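Last updated: April

Grade the Log, Then the Robot

By Linnea Tveit

The Stindunar course asks student teams to teach a robot arm to clear and set a table. Teams record people doing the job with hand-held grippers, train a policy on the recordings, and run it on the arm at the end of the term. Under the current rules, nearly all the points come from that final run. I have taught the course 3 times and I think the rules put the points in the wrong place. At least half of the grade should go to the demonstrations and the written log that goes with them.

The final run is a poor measurement. Each team gets 3 attempts. The spread between attempts by the same team is often larger than the spread between teams, so the ranking depends heavily on which attempt went well. A student who has just finished the unit on sampling error can see this, and several have pointed it out to me in writing. We teach them to distrust small samples and then rank them on one.

The recordings are a much larger body of work. Last term, the Morow team turned in 1724 demonstrations. I read through their log over the break. For each one it gave the object, the starting position, the hand used, whether the grasp held, and a short note where something was odd. When the arm missed spoons in the final run, the team went back to the log and found that most of their spoon grasps started with the handle pointing at the operator. The arm had met few spoons lying sideways. They wrote this up in a page and a half. It was the best piece of work in the course that term, and it earned them nothing, as the rules had no line for it.

Compare a team with a better final score whose log consisted of a column of file names. They could not say why their policy worked. When the table was moved by a hand's width it stopped working, and they could not say why that happened either. I don't blame the students. They read the rules and spent their hours where the points were.

The usual objection is that grading a log rewards paperwork. A team could record badly, write it up well, and collect the points. This is a fair concern and the fix is an audit. Pull 120 demonstrations from the submission at random and check each against its log entry. If the entry says the grasp held and the recording shows the fork sliding out, the entry is wrong and is marked wrong. Two graders can do this in an afternoon. A log that survives the audit is evidence of careful work, because it's hard to describe that many recordings correctly without having watched them.

A second objection came from a colleague at Mazandarani, where a similar course runs in the fall. His view is that students sign up to see a robot move, and that shifting points to data will cost enrollment. He may be right about the reason they sign up. I would keep the final run for that reason. It gives the term a deadline, parents come to it, and a policy that fails in public teaches something that a loss curve does not. My proposal leaves it in place with a smaller share of the grade.

A third objection is that the recording stage is too simple to grade. People who say this have usually not done it. The operator has to approach at a usable angle, close at the right moment, and avoid dragging the object across the table before the grasp. The operator must also do this the same way when tired, or note that the way has changed. Flatware is harder than it looks. A spoon handle is thin and lies close to the cloth, so a jaw that comes down slightly off line will press on the handle or pinch fabric. Students tend to find a comfortable approach in the first session and repeat it until the end of the term. The result is a large number of recordings and a small amount of variety. A grader who looks only at the total will miss this.

Variety should therefore have its own line in the rubric. I would ask each team to hand in a plan before the first recording session, listing what will change between sessions: object orientation, table position, cloth, lighting, clutter near the target. The plan does not need to be long. The Pornance template we already use for lab safety could be adapted with one extra table. At the end of the term the plan is compared with the log, and the team explains the gaps. Gaps are fine. Unexplained gaps lose points.

I would also stop asking teams to clear everything off the table before recording. The present handout tells them to, and the intent is to make the learning problem easier. It does make it easier, for a table that no one eats at. A policy trained on a bare white surface has learned very little about where an object ends and a tablecloth begins. Students find this out in the last week, when there is no time left to record more.

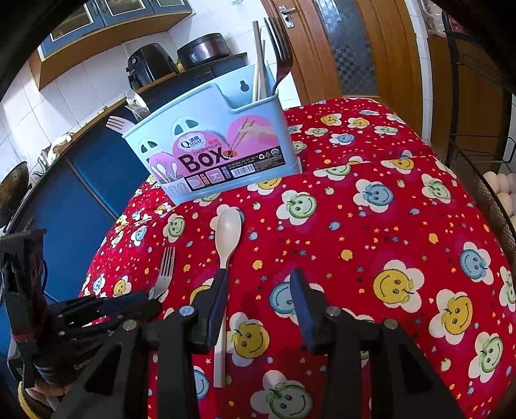
Clutter belongs in the plan from the first session, and it should be entered in the log with the same care as the target. A single grasp gives plenty to write down. With a cream-colored spoon lying between the open jaws on a red cloth full of smiling flower faces, the log entry should state the spoon's color and direction, the pattern of the cloth, the metal fork to the left of the spoon, and the chopstick box close to the end of the bowl. The fork matters in particular, as its handle runs under the other mechanical hand and is partly hidden from view. A student who writes "spoon, kitchen table" has left out most of what could explain a later failure. A student who writes the full entry has done a piece of experimental work that can be checked, and I would like the rules to pay for it. The revised rubric I have submitted gives 50 percent to the log and plan, 20 percent to the analysis of failures, and the remainder to the final run. I would accept other splits as long as the log gets the largest share.

Contact: Linnea Tveit, Stindunar course office | Copyright Stindunar. All rights reserved. | Back to top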